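Omwood Pantry Labels

April — by Shirley Beaulieu
2 comments · 50 shares

This folder has 124 short texts copied from labels of dry food, mainly sugar, flour and salt. Keegan Perron typed the first 70 and I typed the rest. Each text is one line in labels.txt, with the spelling kept as printed.

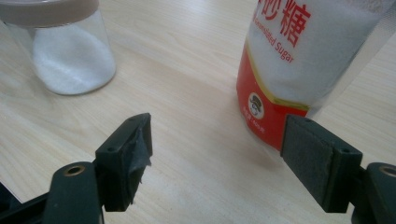 Are the weights converted to grams?
Only in the second column. The first column keeps the unit of the label.

Lines from the Girard shop have the letter G at the end. Please do not remove it — the sorting script needs it. Some old labels give no weight, and there I left the field empty.

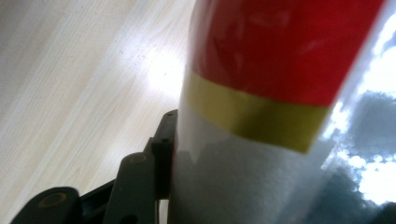 Empty fields must stay empty also after export, because a zero will be read as a real weight. Corrections go to fixes.txt, one per line.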